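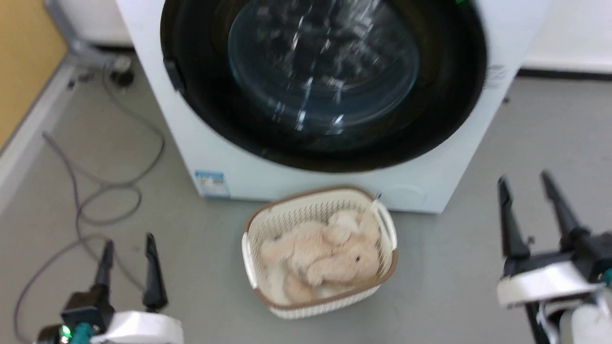
Subject: Re: Left wrist faulting on the washer door

Hi Menaka, hi all,

I spent most of yesterday on this, so sorry for the long one! Quoting the bit I'm answering:

> On our Zestow pair the left arm drops out with fault 44 partway through
> the door swing. The right arm never complains. Is it the gripper or the
> firmware? We're on build 3110 if that matters.
> Menaka Kanagaratnam

Same build over at Inunis, same fault, and I'm pretty sure it's neither one. Fault 44 is the wrist losing its heartbeat for more than 500 ms, and ours only did it with the door wide open and the finger leaning on the inside edge. I swapped grippers left to right (what a pain that was) and the fault stayed on the left side.
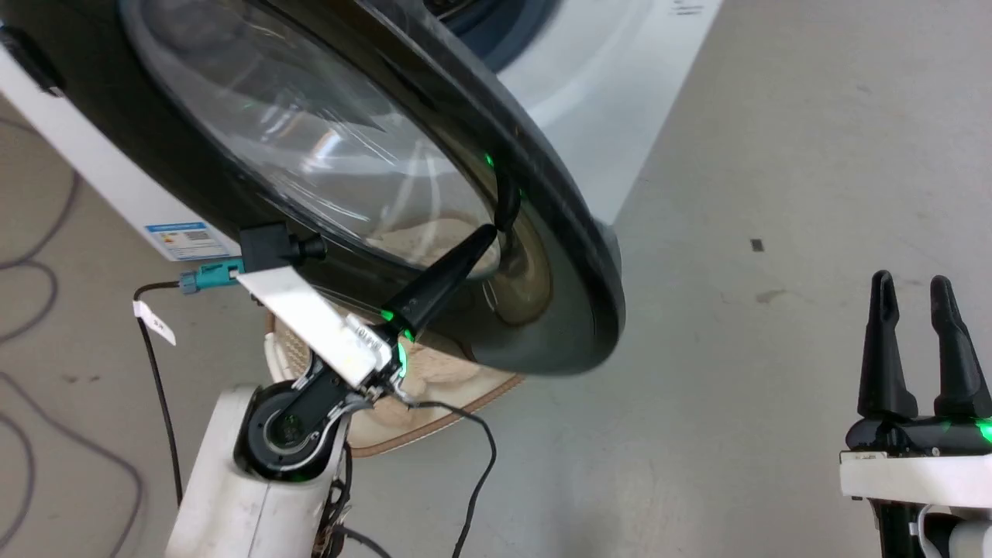

So then I went after the cabling. With the arm parked I could wiggle the run near the base and make the link light drop every time - no load, no door, nothing. One connector wasn't latched all the way. I reseated it, gave the cable more slack and did the door again until I was sick of it, and no fault so far.

What bugs me more is that when the wrist drops out, the arm keeps pushing for a moment before the stop kicks in. Please keep your hands away from the hinge side while you're testing! Nimal, did you ever file that with Jeketura? I can add my logs from both arms if there's a ticket open.

Shafiq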